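Zikari soft finger kit – four months on

Posted 30 September 2019

I bought the Zikari fingers back in May, after my third set of home-printed ones split along the ribs, and I've been meaning to write them up ever since. They've had a proper go now, so here we are!

For anyone who hasn't come across them, you get a pair of bendy ribbed fingers, the screws and a folded sheet of instructions that could do with being twice the size. The plates you sort out yourself. I went with the white ones from Tresel because the hole spacing looked close enough on the drawing. It very nearly was (one hole wanted opening up with a round file, ten minutes with a cup of tea). Adumov do a black set that I'm told drops straight on, but they were out of stock and I'm not a patient person.

Fitting the fingers is fiddly the first time. The back of each one has to seat fully before you tighten anything, and if it hasn't you'll find the tips meeting at a slant. Do the screws up a bit at a time, swapping sides. I've had mine off and on 13 times by now and the threads are still fine, so full marks there.

Most of my testing is by hand at the shared table before anything goes near the arm. I just squeeze, hold, wave it about a bit and see what slips.

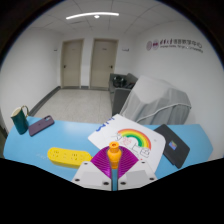
The purple fingers on an orange plastic piece, with the usual clutter on the blue table.

Odd shapes like that are what I wanted them for. Something that goes narrow, then wide, then narrow again is a pain with flat jaws – you get two tiny points of contact and the thing swings round like a weathercock. The ribs give a little and wrap, so you don't have to be nearly as fussy about where you grab. Mugs by the handle, fine. Pens, fine if they're lying clear of everything else. Thin flat stuff is hopeless, and I've given up trying to lift a single sheet of card.

Wear is better than I feared. I kept a tally in a notebook and got to 1,059 squeezes before I saw any marking on the inner edges, and I'm past 2,000 now with no splits. They do pick up fluff something rotten, mind, and a dusty finger grips noticeably worse. A wipe with a damp cloth sorts it.

My moans, then. The screws supplied are a touch too long for the Tresel plates, so I had to dig out 4 shorter ones from the odds tin. And I emailed Sales to ask whether you can buy just one finger as a spare and got a very cheerful reply saying no, pairs only. Bit mean at that price!

Would I buy them again? Yes, and I've got a second pair in the basket for when the arm gets its new wrist.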